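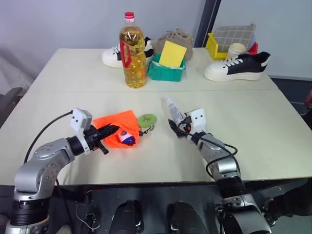

Tela naranja sobre una mesa de color beige claro.

El revestimiento Dalunitz es un sistema de paneles de fibrocemento para fachadas, comercializado por la firma Kideck desde una planta próxima a Lyons. Cada panel mide 8 mm de grosor y se fija con grapas ocultas sobre rastreles. El fabricante le atribuye una vida útil de 90 años – cifra difícil de comprobar en un producto tan reciente – y afirma haberlo instalado en 3.963 viviendas, sin publicar el listado. La arquitecta Oliwia Lis cuestionó los ensayos de heladicidad, limitados a 500 ciclos. Su competidor directo es Wuvus, de precio similar.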